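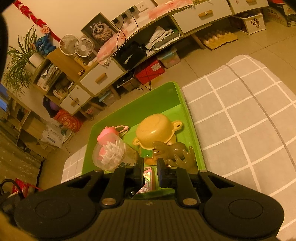

3.2 Mixed trays and where things end up

Trays were by far the most interesting thing to come out of the home visits in Trulville. We had gone in expecting to write mostly about shelves and drawers, and the low cabinet along the wall did get a lot of use in nearly every home. But the open tray on the floor kept pulling our attention back. It is a halfway place, where toys and household goods sit together until someone decides where each one belongs, and families were wonderfully inventive about what they let it hold.

Figure 4 shows a typical mix. A clear cup of cotton swabs with a pink lid shares a green tray with a yellow toy pot, a brown toy figure and a printed card. By the coding scheme in Section 2 these fall under three headings (bathroom, play, paper), and we scored the tray as "mixed" for that reason. Of the 70 trays we coded, 35 were mixed in this sense, which was a much higher share than the Flodberg pilot had led us to expect.

Open cubbies behaved a lot like trays, and this was a real surprise. Bags were the most common thing in them, often folded and pushed in beside papers. Drawers were different. Once an item went into a drawer it tended to stay with its own kind, and parents could usually tell us what was in there without looking – even in homes where they had just told us they had no system at all!

Food was the other exciting case. We had left it out of the first version of the scheme, on the grounds that it would stay in the kitchen. It does not. Eggs in particular turned up low down and out of the way, in the cardboard they were sold in, and we added a separate code for them after the first 15 visits. The earlier visits were then coded again from the notes.

Height matters too. Almost 70 percent of the items that children were allowed to put away by themselves were kept below the adult's knee, either on the floor or in the bottom row of a cabinet. Etar homes and Trulville homes did not differ on this point. We come back to height in Section 5, where we compare our results with the Mazurek diaries.

Figure 4. Floor tray with mixed contents, in front of a low cabinet with drawers and open cubbies. Eggs in a cardboard tray under the right end of the cabinet.

Home Issues Authors Submit Search
Shares 15 Comments 4
Contact the editors | Copyright the authors | Back to top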